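Chapter 3
Surface and Clutter

Terrazzo began as a thrifty way to use up marble scraps. It has since become a wallpaper. This chapter is about pattern, and about what happens to pattern once people start putting their belongings near it.

Students on the Selledmont course usually draw a room empty, admire it, and hand it in. The room then goes out into the world, where somebody sets down a chessboard at an angle and leaves it there for 2 years. A floor plan at 1:100 has no symbol for this. By the end of the chapter you will have made up your own.

We begin with two ideas. A busy print hides small things and flatters large plain ones. A quiet floor does the reverse – every item left on it looks like evidence. Marble effect is especially unforgiving, having been chosen by people who plan to own nothing.

Compare the chessboard's checks with the chips on the walls, then look for the lavender item and the small card box. Note which you find first. 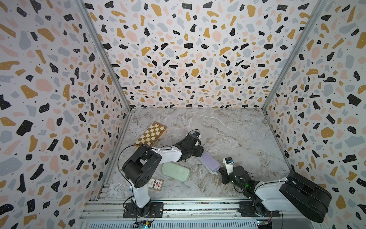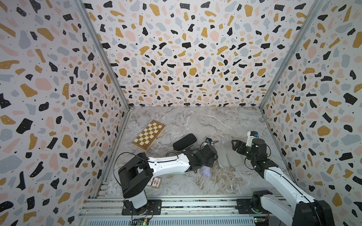 3.1 Scale and the Printed Chip

Take a sheet of patterned paper and pin it up at eye level. Walk backward until the chips merge into one color. Write down the distance, and keep it for the exercise on Ross borders in section 3.2.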